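Flaltis Shelf Challenge

The Flaltis Shelf Challenge is a student robotics project and end-of-term competition in which teams program a robot arm to move household goods between a tabletop and a raised shelf.

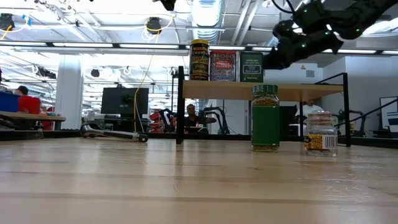 It is run as a two-term course, with an open lab period each week and a scored event at the close of each term. The course is taught in the Gevham teaching lab and counts as an elective for students in mechanical engineering, electrical engineering and computer science. Students usually shorten the name to "Shelf."

Background

The course grew out of an earlier class called Pant, in which students wrote motion programs for foam blocks of a single size. Pant was popular but produced solutions that worked only with the blocks. Reports from its final term noted that most teams had fixed the finger opening at one value and never changed it. The replacement course kept the arms and the grading scheme and changed the objects. Foam blocks were dropped in favor of grocery packages, jars and hand tools.

The first Shelf event used a flat table only. The raised shelf was added in the following term, after teams found that nearly all pick-and-place tasks on a bare surface could be solved with a straight vertical approach.

Work area

Each station consists of a wooden tabletop, a shelf on metal legs, and an arm with a gripper that can reach both levels. Several stations share one open room, and teams work at neighboring benches during the same period. Cameras are hung from the ceiling and wired along it, which keeps cables off the table. Operators sit at desks near the arms. Bins on the workbenches hold objects that are not in the current set.

The position of the shelf is marked on the tabletop with tape at the start of each term. Teams may not move it, but they are expected to measure its location again before each session. A shelf bumped by a few millimeters is a common cause of failed placements.

Objects

An object set normally combines several package types. A typical one includes a tall glass spice jar with a green lid, a shorter clear jar with a white lid, a cylindrical canister, two rectangular boxes and a ratchet wrench. Boxes and canisters are generally started on the shelf, with jars and tools on the table below.

The types differ in the problems they pose:

Glass jars. Clear walls give poor depth readings, and early programs often aimed behind the jar. Most teams now locate a jar by its lid or label and estimate the body from there.

Cylindrical canisters. A canister can be grasped from any side, but it turns in the fingers if the grasp is off center. Some events score the final direction of the front label.

Rectangular boxes. A box must be approached square to its faces. Thin cardboard dents under the force needed for a jar, and a dented box loses points.

Hand tools. A wrench lying on its side offers little height to grip. Its weight is concentrated toward the ratchet head, so a grasp at the middle of the handle lets the head drop.

Labels are left on all items. Teams may train on the printed artwork, but one item in each scored round is replaced with a different product of similar shape.

Course structure

The first weeks cover arm safety, camera calibration and manual control. Students then record demonstrations by guiding the arm through a task by hand or by remote operation. A team is expected to submit 3000 recorded grasps over the course, spread across the full object set. Recordings with a dropped item are kept and marked as failures.

The middle part of the course is spent on grasp selection and path planning. The shelf matters most here. An arm reaching for a jar on the table has to pass the edge of the board, and an arm reaching for the top of a box must come in from above without touching the packages beside it. Planners that treat the shelf as a solid block are safe but cannot reach underneath. Planners that model the board and legs separately can reach underneath and are slower.

The software supplied to students is Funer, a small library that handles joint limits, gripper commands and logging. Teams may replace any part of it except the speed limiter.

Competition format

The first scored event is held in November. Up to 16 teams may enter. Each team runs 2 rounds, and the better result counts. In a round, the arm must bring named items down from the shelf, place named items onto it, and leave all others where they stand. The list of items is given to the team immediately before the start.

Points are awarded for each correct placement. Deductions apply for contact with the shelf, for tipping an item, and for any stop requested by the operator. Dropping a glass item ends the round, with the points earned up to then kept. Completion time is used only to break ties.

Safety rules

No hand may enter the work area while the arm is powered. One team member remains at the stop button during every run and may have no other task. Glass items are inspected for chips at the start of each session. The speed limit is lower during remote operation than during programmed motion, a rule carried over from Pant.

Known limitations

The course notes list several open issues. Ceiling lights reflect off chrome and glass, and results recorded at one station do not always carry over to another. Object sets wear out as labels scuff and boxes soften. A revised handbook dated January 8, 2024 added a replacement schedule for cardboard items and allowed teams to request a rerun if a box is found crushed before the round begins.

See also

Gevham teaching lab
Funer (software)
Pant (course)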